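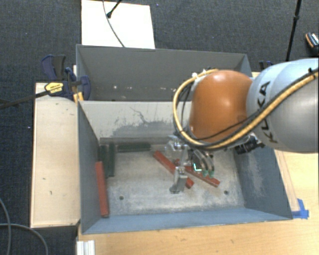

Grirnden: save file from the demo does not appear in the full game

Asked by Liliana Ruggiero, 08/08/2026

I played the demo of Grirnden for 19 hours and bought the full game yesterday. The store page says the progress carries over, but in the main menu I see only "New Game". I play on PC, same account, same language. I already restarted 2 times. Is there a folder which I must copy by hand? I would not like to lose my horse and 2,000 silver.

2 answers

Lino Rinaldi
Yes, by hand. The demo keeps its saves in Documents, in the folder "Grirnden Demo". Start the full game once, make a new character and save at the first campfire — without this the second folder does not exist. Then close the game and copy the file "slot1" into the folder "Grirnden". Please make a backup before. In my case the horse arrived, but the silver was cut to 300, and I read in the July patch notes that this is the limit for demo money. If you have visited Kerkham already, the quests there start again from the beginning.

Ubaldo Amato
same problem, I just started over. the first part goes fast when you know the map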